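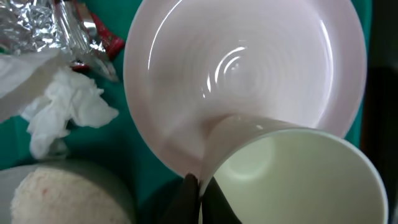

Opinion | Robot Teaching

Pay for the bad demonstrations too
March 8, 2022

Clearing a tray is a good test of how a robot should be taught. A cup gripped by the rim, a plate under it, crumpled foil and tissue off to the side: every item asks for a different grasp, and the glaze throws glare back at the wrist camera.

Most teams teach this task by remote control and keep only the clean runs. At Tillano we did the same until January. The operator closed the fingers on the cup wall, lifted, placed, and the file was saved. If the first grasp missed, the file was deleted. We collected 3000 runs this way and about 70 percent of them looked nearly identical.

I think this is a mistake. A policy trained on clean runs has no record of what to do when the cup tips or the foil sticks to a finger. The operator knew, and corrected it in two seconds, and we threw the correction away.

Guiding the arm by hand has the opposite fault. The teacher feels the contact and recovers early, so the error hardly appears in the data. It also puts the teacher's forearm in view of any overhead camera. I would still use it for thin rims, where remote operators tend to squeeze too hard – and for little else.

The usual objection is cost. Labeling a failed run takes longer than deleting it, and operators paid per accepted run will not volunteer their misses. Then change the rate. Jiltstead pays by the hour and keeps everything, and the rest of us should copy that before buying another arm.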